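FOR RELEASE IN MARCH

Ridesau Opens Spare Parts Library to Independent Repair Shops

CLODORA – Ridesau today announced that its spare parts library for older sewing machines, kitchen mixers and hand-cranked mills will open to independent repair shops throughout the region. The library lists 919 parts, many of them no longer sold by the original manufacturers, and may be searched free of charge by any registered shop.

Until now, access was limited to the 40 workshops that took part in the trial phase in Clodora and Gindov. Registration for all other shops begins this month and will remain open throughout the year.

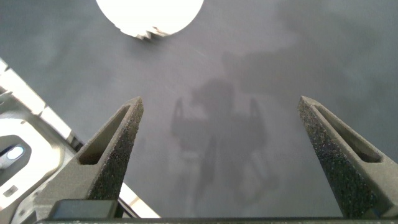 Close-up of two dark gray gripper fingers with tapered tips.

Under the program, a shop that cannot find a replacement part may submit its measurements through an online form. If a matching part is held in stock, it is sent out on the next working day. If no match is found, the request is passed to Chaimongkol, the supply partner for the program, which will quote a price for a single piece or a small batch. Shops are under no obligation to accept the quote.

"Many household machines are set aside over one worn gear or a cracked bushing," said Dorin Sandu, program director at Ridesau. "The owner would like to keep the machine and the shop would like to repair it. Our task is to make sure the part can be found at a fair price."

Gears account for the largest share of the library, followed by belts, bushings and foot pedals. Each entry gives the outside diameter, the bore, the number of teeth where this applies, and the models in which the part is known to fit.

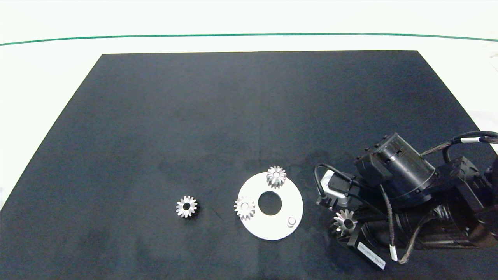

Entries have been checked against printed service manuals wherever a copy could be obtained. Where no manual survives, the entry is marked as unconfirmed, and shops are asked to report whether the part fitted. Ridesau will update the listings at the end of each quarter and will publish all corrections with the name of the shop that supplied them, provided that the shop agrees.

During the trial phase, participating workshops placed 279 orders. Requests for mixer gears were the most frequent. Ridesau also received a considerable number of inquiries from private owners, who are advised to contact a registered shop in their area, as parts will not be sold directly to households at this stage.
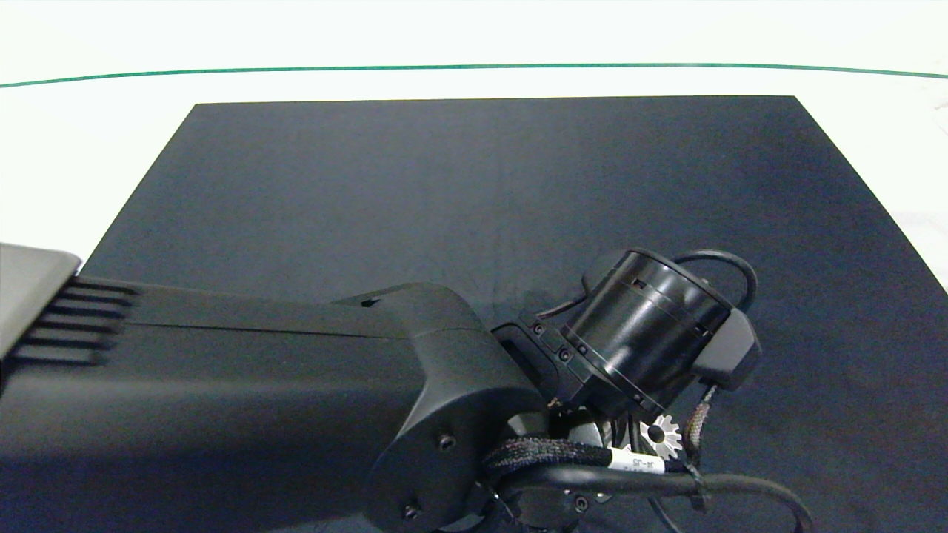 Reinaldo Lins welcomed the opening of the library but said that smaller shops would judge it by delivery costs, noting that "a gear can cost less than the envelope it comes in." He asked that combined shipping be offered to shops in the same town.

Ridesau confirmed that combined shipping will be available in Gindov from April, with other towns to follow according to demand.

Registration requires a business address and the name of one contact person. Shops that took part in the trial phase do not need to register again. Their existing accounts remain valid.

About Ridesau
Ridesau is based in Clodora and supports the repair and continued use of household machines. It maintains a parts library, a lending collection of service manuals and a training program for apprentices.

Press contact
Rin Morikawa, Press Office, Ridesau, Clodora
Inquiries are answered on working days until 4 p.m.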